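Contrôle des multiprises et rallonges : fiche d'atelier
Site Takivbridge, salle de préparation. Fiche tenue par Kelly Bezerra, relue par Fabian Zwahlen. Révision d'août.

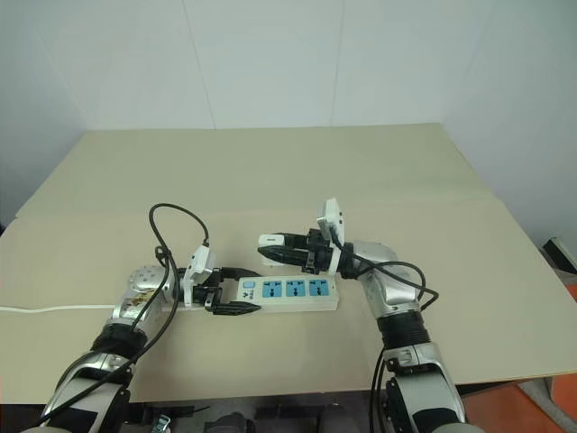

1. Avant de commencer

Multiprise posée à plat sur la table, prises vers le haut, rien de branché dessus.
OK. Le modèle blanc à trois prises bleues sert de référence pour toute la fiche.

Fiche murale débranchée avant toute manipulation du boîtier.
OK. À vérifier à la main, en suivant le cordon jusqu'au bout. Ne pas se fier à l'interrupteur.

2. Boîtier

Pas de fissure, pas de jeu entre les deux coques.
OK sur les modèles de table. Un boîtier Bisum fendu près d'une vis, mis au rebut.

Pas de trace brune ni de plastique déformé autour des fentes.
OK.

Marquage du fabricant lisible.
À revoir. Les petits caractères près de l'interrupteur se lisent mal. Kelly reprend la lecture à la loupe et reporte la puissance maximale sur l'étiquette d'inventaire. Tant que la valeur n'est pas reportée, on s'en tient à 700 W par multiprise.

3. Prises et interrupteur

Les broches de la fiche d'essai entrent sans forcer et tiennent.
OK. Essayer chaque prise, y compris celle du bout, qui sert moins.

L'interrupteur bascule franchement et ne reste pas en position intermédiaire.
OK.

4. Cordon

Gaine intacte sur toute la longueur, sans ruban adhésif.
OK. Passer le cordon entre les doigts, puis le plier légèrement à l'entrée du boîtier et à la fiche.

Longueur suffisante pour atteindre la prise murale sans tension.
OK à la table. Non conforme au poste du fond : il manque plus de 200 cm et quelqu'un avait ajouté une deuxième multiprise en série. Retirée. Une rallonge Schwaiger est demandée.

Cordon hors du passage.
Partiel. Sur la table il peut courir à plat. Au sol, il faut la goulotte, et celle du côté de la porte n'est plus fixée.

5. Charge

Pas de chauffage, de bouilloire ni de décapeur thermique sur une multiprise.
Non conforme. Deux appareils Skurkden sur le même boîtier lors du relevé, 1048 W au total. L'un des deux a été déplacé sur une prise murale. Fabian demande qu'on affiche la limite au-dessus du plan de travail.

6. Suites à donner

Refixer la goulotte côté porte (Fabian).
Compléter l'étiquette d'inventaire (Kelly).
Relever de nouveau la charge au poste du fond après livraison de la rallonge.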